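We use cookies to remember your preferences. Accept | Manage settings

Caring for Papered Walls in Kitchens and Dining Rooms
March
By Ans Martens, Household Advice, Stistex

Wallpaper in a kitchen or dining room is exposed to steam, grease and frequent contact with chair backs. With regular attention it will keep its colour for many years. The following advice applies to ordinary printed papers and to vinyl-coated papers. Residents with hand-printed, flocked or grasscloth coverings should consult the supplier before applying any liquid.

Before you begin

Establish which type of paper has been hung. The symbol on the roll label is the most reliable guide: a single wave denotes a spongeable surface, two waves a washable one and three waves an extra-washable one. Where no label has been kept, dampen a cotton bud with clean water and press it to the paper behind a radiator or a piece of furniture. If the paper darkens or colour transfers to the bud, treat it as dry-clean only.

Keep a record of the pattern name and batch number on the inside of a cupboard door. Two rolls of the same pattern from different batches may differ noticeably once they are side by side on a wall.

Routine dusting

Dust papered walls once a month, working from the ceiling downwards. A soft brush attachment on the vacuum cleaner, set to low suction, is suitable for most surfaces. A clean, dry microfibre cloth tied over the head of a broom serves equally well. Change the cloth as soon as it looks grey. Feather dusters are not recommended in kitchens, where they tend to spread greasy dust along the wall.

Marks and grease

Treat fresh grease on the day it appears. Hold a sheet of plain kitchen paper against the spot and pass a cool iron over it, moving to a clean part of the sheet as the grease is drawn out. Printed kitchen paper should not be used. Pencil marks and light scuffs usually respond to a soft white eraser, worked gently in one direction.

On washable papers, add a few drops of washing-up liquid to a bowl of lukewarm water, wring the sponge until it no longer drips and wipe upwards from the skirting board. Rinse with a second sponge and pat dry. Avoid the seams as far as possible. Abrasive creams, bleach and solvent sprays must not be used on any paper.

Lifting seams

A lifted edge should be stuck down before it catches dust. Ease it back with a blunt table knife, apply a thin line of seam adhesive with a small artist's brush and press the edge flat with a clean, damp cloth. Use a seam roller on smooth papers only. Leave the area undisturbed overnight, and keep the room ventilated while cooking the following day.

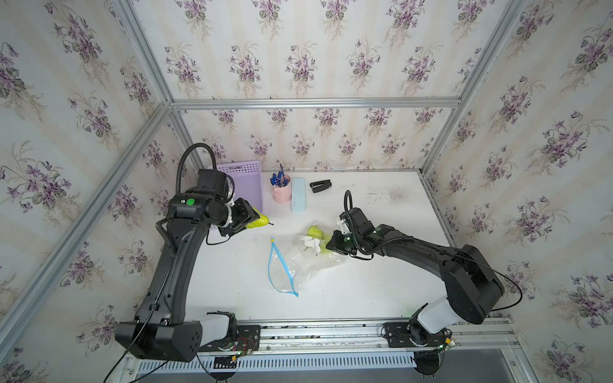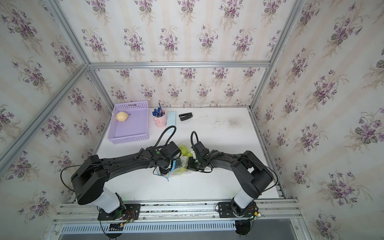
Patching a damaged area calls for patience, and the choice of offcut matters more than the paste. Lay the offcut over the damage, align the print and secure it with low-tack tape. Cut through both layers with a sharp blade, remove the damaged piece and paste the new one in its place. A busy floral is the more forgiving kind of paper in this respect, and with violet bouquets such as these a cut that follows the outline of the leaves will be less conspicuous than a straight one. The thin beige stripes are another matter: check them with a spirit level before pasting, as a small error will show along the full height of the wall. Wipe away surplus paste at once with a barely damp sponge.

Storing leftovers

Keep at least one full roll after decorating. Store it flat in a dry cupboard, wrapped in its original film or in clean lining paper. Lofts and garages are unsuitable on account of damp and changes in temperature. A strip pinned inside a wardrobe in the same room will fade at a different rate from the wall, so compare any offcut in daylight before cutting it.

Subscribe to the Stistex household newsletter for seasonal advice by email. You may unsubscribe at any time.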